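From: Sirkka Heiskanen
To: Tredport bread list
Subject: Re: Rye sour goes flat by the second feed

Ville Riihimäki wrote:

> I keep my rye starter at 100 percent hydration, wholegrain flour,
> fed twice a day. The first feed rises well. By the second it barely
> moves and smells sharp. Kauko Pitkänen told me to add wheat flour,
> but I want to keep it all rye. The kitchen is warm in June. Is it the
> heat, or am I feeding it wrong?
>
> Also, how long do you rest the loaf before cutting? Mine gums up the
> knife.

Ville,

You don't say how much old starter you carry over, and that matters more than the flour. If you keep half the jar each time, there is too little fresh food for a warm room. The acid builds up and the yeast slows down. A sharp smell with no rise fits that.

Try this for a few days before you change anything else:

1. Keep 5 g of old starter and discard the rest.
2. Add 55 g wholegrain rye and 55 g cool water.
3. Stir until no dry flour is left. Mark the level on the jar.
4. Feed again when the top starts to sink, whatever the clock says.

With so small a carryover it will look dead for the first hours. Leave it alone. If it still peaks too early, use colder water or move the jar to a lower shelf. I would not add wheat. It hides the problem by holding more gas, and the acid is the same.

On the loaf: a full rye needs a day, wrapped in cloth once it is cool. Up to 20 hours has been enough for my smaller tins, but the large one gums the knife if I cut it then. Check the bake as well. I start hot, drop the oven after the first 7 minutes, and go by the core temperature at the end.

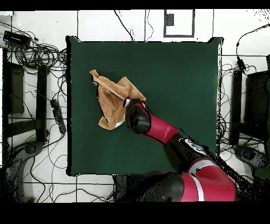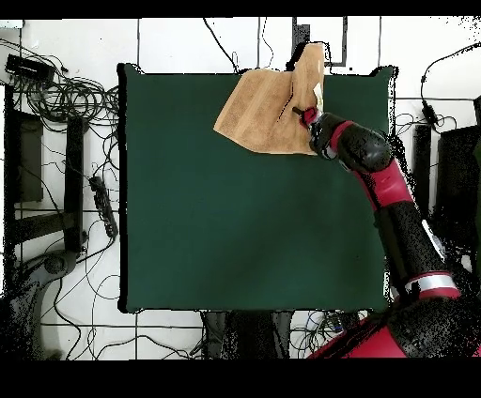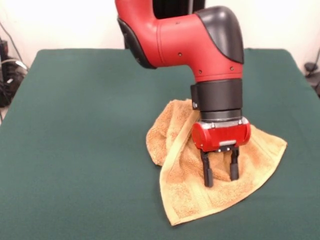

Tan towel on the green table, three views

Nadine Dabbas asked last month about scaling the Skitusholm loaf to a long tin. The dough weight goes up with the volume of the tin, but the salt stays at the same percent of flour. Fill to two thirds - no more, or it will spill over before the crust sets. Smooth the top with a wet spatula and dust with rye. When the dusting shows cracks all over, it is ready to go in.

Martti Pesonen has a different method with a scald the night before. It gives a sweeter crumb and keeps longer. I have not tested it with the feeding ratio given here, so treat them as separate recipes for now.

Ville, please post the carryover weight and the water temperature when you write back.

Sirkka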